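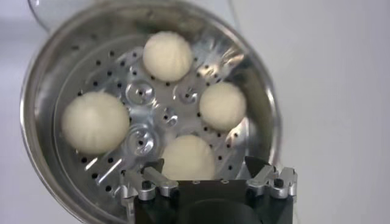 Home Cooking > Breads, Buns & Dumplings

Thread: Bun bottoms soggy every time, tops fine

slowproof_dan
Started September 26, 2019

I make steamed buns most weekends, four to a batch because that's what fits on my plate. Stainless pot, round plate with holes, lid on top. The tops come out smooth and the inside is cooked through, but the bottoms are wet and gummy and half of each one stays behind on the metal.

Dough is all-purpose flour, instant yeast, a little sugar, a spoon of oil and water. Buns weigh 46 grams each before filling, when I fill them. I steam for 16 minutes on high. I've tried 14 and I've tried 20 with no real difference.

Is it the metal? My aunt only ever used bamboo and I don't remember this happening to her.

prydderch_g
It's the metal. Bamboo soaks up water and steel doesn't. The steam hits the plate, turns back to water and sits under the bun. Get a bamboo basket that fits over your pot and you'll be done with it.

Gwenllian Prydderch

kettleandrye
I disagree with that. I've used a steel plate for years and my bottoms are dry. How much water do you have in the pot, and how close is it to the plate? If it's boiling hard and the water is close, it splashes up through the holes. Put in less water and turn it down to medium.

Also, what do you put under the buns?

slowproof_dan
Nothing under them. I oil the plate.

Water is maybe an inch below the plate. I fill it high so it doesn't run dry.

kettleandrye
There you go. Squares of parchment, one per bun, a bit bigger than the bun. Oil on the plate doesn't do anything about water. For 16 minutes you don't need much in the pot at all. An inch and a half of water total is plenty in mine.

C_Sayce
Parchment, yes, but poke a few holes in it or the steam can't get to the bottom and you trade gummy for raw. Cabbage leaves work too.

I'd also look at the lid. A flat metal lid drips, and some of what's under the buns comes from up there. Wrap it in a dish towel and tie the ends over the handle so they stay off the burner.

prydderch_g
He said the tops are fine. If the lid was dripping they would be spotted.

C_Sayce
Not if it's domed. Mine runs down the wall of the pot and gets in at the edge of the plate. I had perfect tops and wet bottoms on the outside row only. Dan, are they all the same or is one side worse?

slowproof_dan
Domed lid. I never checked which ones were worse. I'll look next time.

bunsandbolts
Nobody has asked about proofing. Underproofed dough stays dense at the bottom and feels gummy even when it's cooked. How long is the second rise?

slowproof_dan
44 minutes last time, on the counter. Kitchen is on the cool side.

bunsandbolts
That could be short for a cool kitchen. Go by feel. Pick one up and it should be light for its size, and a gentle poke should fill back in slowly. Proof them on the parchment so you can move them without squashing them.

fernhill_kath
Hi all, side question. Does anyone start with cold water? My mother-in-law puts the buns in over cold water and counts from when it boils. I've always waited for a full boil first.

kettleandrye
Both work. Cold start gives them a little more rise. I'd shorten the proof if you do it that way.

prydderch_g
I only do boiling. Cold start gave me wrinkled tops every time.

C_Sayce
Wrinkles are usually from lifting the lid too fast. Heat off, crack the lid, wait a few minutes, then open it.

slowproof_dan
Made another batch. Less water, medium heat, parchment with holes, towel on the lid, and an hour for the second rise. Bottoms are dry except one bun that had slid off its paper. I changed everything at once so I can't say which part did it.

prydderch_g
Glad they came out. I'd still buy the bamboo.

kettleandrye
Drop the towel next time and see if they stay dry. I've never used one.

slowproof_dan
Will do. I have a bag of red bean paste to use up so it'll be soon.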